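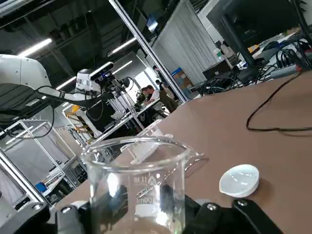
wrist cam view, beaker between or just in front of the fingers depending on who you ask

Wrist camera depth on clear glass: give up or keep going?

mponce_66
The policy is fine on opaque stuff. Mugs, boxes, brackets, whatever. Put a glass beaker on the table and the grasp planner turns into a philosopher. Attached is what the wrist camera gets at the pre-grasp pose. The segmentation net puts a mask on the beaker and then puts two more masks inside it, because it can see the gripper fingers through the glass and has decided they are objects worth picking up. The planner then tries to plan a grasp on its own fingers.

Stack is Zuselis for planning, Cimow for perception, both on the September release. Depth on the glass is mostly holes, and where there isn't a hole I get the table. I have 3,000 labeled frames, nearly all opaque objects. Do I label more glass or is there something smarter?

- Montserrat

turkiser_fan
Mask out the gripper before segmentation. You know the joint state, you have the URDF, render the fingers into the camera and blank those pixels. Ten lines.

mponce_66
I do that. It blanks where the fingers would be if there were no glass in the way. The curved wall bends them, so I get a nice clean mask next to a smeared finger.

turkiser_fan
Dilate the mask.

mponce_66
Dilated by 30 pixels. It ate the beaker.

pkushwaha
I'd stop asking for depth at all here. Fit the rim. A beaker rim is a circle, your camera is calibrated, you know the table plane and you presumably know the beaker height. Ellipse fit, back out the pose, done. The rim in your picture is thick and rounded and it shows up fine. Watch the spout though, it will drag the fit over to that side unless you use RANSAC and throw those points away.

Also the white printing on the side is the one part of that thing that is properly opaque. Free features.

gripe_server
"Presumably know the beaker height" is doing a lot of work. The day somebody swaps the 100ml for a 600 you'll drive the fingers through it at full confidence. Label more glass. It's boring and it works.

pkushwaha
So put the size in the task config. Or read it off the label, it's printed right there.

gripe_server
Ah yes, OCR on curved glass, upside down half the time. What could go wrong. I can only get part of it in the picture and I'm a person.

pkushwaha
Then config. I've run rim fitting on glassware for two years and the failures are all loud ones. It can't find the ellipse, it stops, it complains. A learned depth model fails by handing you a lovely smooth surface in the wrong place.

turkiser_fan
Unrelated, but is your world frame okay? The table is running uphill.

mponce_66
That's wrist roll. The planner picked that approach to stay clear of the bracket behind the beaker. World frame is fine, I checked it before posting because I knew somebody would ask.

gripe_server
What happens with the lid on the right? White, flat, shiny on top. I'd bet your detector loves it.

mponce_66
It adores it. Confidence on the lid is higher than on anything else on the table. I've had to filter by class to keep the arm from going after it.

pkushwaha
Careful with that filter if you ever need to put the lid on something.

mponce_66
Future me's ticket.

OK, trying the rim fit tonight with the size from config. If the inlier count is bad it aborts and backs off along the approach vector. Code goes in my fork under ponce/rim_fit, please be kind about the variable names.

gripe_server
Label 600 glass frames anyway. You'll want something to compare against.

pkushwaha
I agree with gripe_server on this one. Screenshot it.

mponce_66
First run: ellipse found, center looks good, planner says goal in collision. With the beaker. Which I added to the collision scene myself an hour ago.

turkiser_fan
Allowed collision matrix. Fingers and beaker. Everyone does it once.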